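메뉴 홈 지난 호 보기 모임 일정 구독하기
검색어를 입력하세요 검색

이웃 부엌 소식지
풋사과의 계절을 기다리며, 잼 이야기 좀 할게요

안녕하세요, 또 저예요. 지난 호에 유자청 이야기를 너무 길게 써서 이번엔 짧게 쓰겠다고 편집하시는 분께 약속을 드렸는데, 벌써 자신이 없네요. 오늘은 풋사과 잼입니다. 작년 6월에 Irkstead 과수원에서 솎아 낸 사과를 한 자루 얻어 온 뒤로 저는 완전히 이쪽으로 넘어왔어요. 빨갛게 익은 사과로 만든 잼도 물론 맛있죠. 그런데 저는 빵에 바르면 어쩐지 좀 심심하더라고요. 풋사과는 신맛이 앞에서 팍 치고 나오고 단맛이 천천히 따라와요. 버터 두껍게 바른 식빵 위에 올리면 (다이어트 이야기는 이번 호에서 금지입니다!) 아침이 달라져요.

게다가 풋사과에는 펙틴이 많아서 따로 뭘 넣지 않아도 잘 굳습니다. 처음 만드시는 분들이 제일 무서워하는 게 '안 굳으면 어쩌지' 하는 건데, 그 걱정을 사과가 절반쯤 덜어 주는 셈이에요. 그래도 시고 떫은 정도는 사과마다 다르니까 한 조각은 꼭 베어 물어 보고 시작하세요. 저는 설탕부터 계량해 놓고 나중에 맛봤다가 크게 후회한 적이 있답니다.

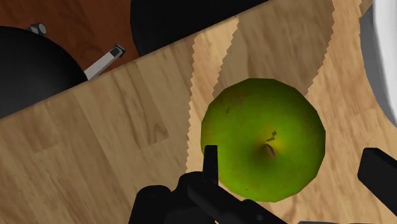 설탕은 얼마나 넣나

이게 매번 싸움이 나는 주제죠. 저희 모임에서도 반반 파와 적게 파가 갈려 있어요. 저는 손질한 사과 1킬로그램에 설탕 400그램을 넣습니다. 반반 파 분들은 이걸 보고 잼이 아니라 조림이라고 하세요. 네, 조림이라고 불러도 좋아요. 대신 저는 작은 병에 나눠 담아 냉장고에 넣고 부지런히 먹어 치웁니다. 오래 두실 분은 설탕을 더 넣으셔야 해요. 이건 취향 문제가 아니고 보관 문제라서 제가 양보합니다.

순서는 별것 없어요. 사과를 씻어서 껍질째 썰고, 씨 부분은 도려내서 면 주머니에 따로 담아요. 버리지 마시고 냄비에 같이 넣으세요. 굳히는 힘이 거기에 많이 들어 있거든요. 물은 자작하게, 불은 중간으로. 사과가 푹 무르면 주머니를 건져서 꾹꾹 짜고 (뜨거우니까 집게로요) 그다음에 설탕을 넣습니다. 설탕을 처음부터 넣으면 껍질이 질겨져서 씹을 때마다 신경이 쓰여요. 레몬즙은 마지막에 한 숟갈 넣는데, 사과가 충분히 시면 저는 그냥 빼요.

온도계를 쓰시는 분은 저희 집 기준으로 102도가 조금 묽게, 요거트에 섞어 먹기 좋은 정도예요. 빵에 바를 거라면 조금 더 졸이시고요. 저는 5년째 같은 온도계를 쓰는데 눈금이 반쯤 지워져서 이제는 거의 감으로 봅니다. 감이라고 해 봤자 주걱에서 떨어지는 모양을 노려보는 게 다예요. 주르륵 흐르면 아직이고, 주걱 끝에 잠깐 매달렸다가 뚝 떨어지면 불을 끕니다.
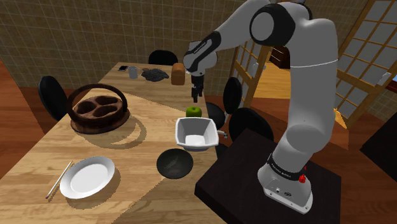

껍질을 벗기지 않아도 되나요?
벗기지 않으셔도 됩니다. 껍질째 끓이면 향이 더 좋고, 알갱이가 싫으시면 설탕을 넣기 전에 체에 한 번 내리시면 돼요.

그리고 색 이야기. 풋사과로 잼을 만들면 초록색 잼이 나올 거라고 기대하시는 분이 정말 많아요. 저도 그랬어요! 첫 냄비를 끓이고 나서 누런 호박색이 된 걸 보고 태운 줄 알고 한참 냄비 바닥을 긁었답니다. 원래 그래요. 끓이면 초록은 빠지고 호박색이 남습니다. 가게에서 파는 새파란 사과잼은 색을 넣은 경우가 많으니 뒷면을 한번 읽어 보세요.

모임의 Haruto Iwasaki 씨는 Kaushik 시장에서 사 온 생강을 얇게 저며 넣는데, 이게 또 별미예요. 처음엔 사과에 웬 생강이냐 했다가 그날 제가 제일 많이 먹었습니다. 계피는 저는 반대예요. 계피를 넣는 순간 사과잼이 아니라 계피잼이 되더라고요. 반론은 우편함에 넣어 주세요, 읽기는 하겠습니다.
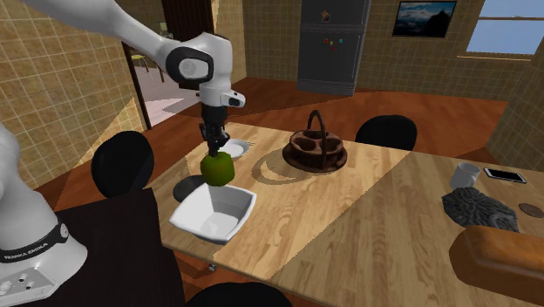
병 소독은 귀찮아도 꼭 하셔야 해요. 찬물에 병을 거꾸로 세워 넣고 그대로 끓이기 시작해서, 다 되면 건져 입구가 위로 오게 두고 물기를 날립니다. 뜨거운 물에 찬 병을 바로 넣으면 깨져요. 저는 그렇게 Flerach 유리병을 두 개나 보냈어요. 병이 마르는 동안 다음 냄비에 쓸 사과를 골라 두면 시간이 딱 맞는데, 사진 속 사과처럼 짙은 올리브색에 불그스름한 갈색이 희미하게 얼룩져 있어도 저는 그냥 씁니다. 어차피 끓이면 얼룩은 보이지도 않아요. 눌러서 물컹한 것만 빼시면 됩니다. 잼은 뜨거울 때 담고 뚜껑을 바로 닫으세요. 다 식은 뒤에 이름표를 붙이시고요. 뜨거울 때 붙이면 풀이 녹아서 다음 날 전부 바닥에 떨어져 있어요.

다음 잼 모임은 Irnia 회관 부엌에서 합니다. 자리는 28명까지예요. 앞치마랑 빈 병은 각자 가져오시고, 도마는 있는데 칼이 늘 모자라니 손에 익은 칼이 있으면 신문지에 잘 싸서 들고 오세요. 작년에 만든 잼이 남은 분은 그것도 조금 가져와 주세요. 식빵은 제가 사 갈게요.

문의: 이웃 부엌 소식지 편집실 | © 2020 이웃 부엌 | 맨 위로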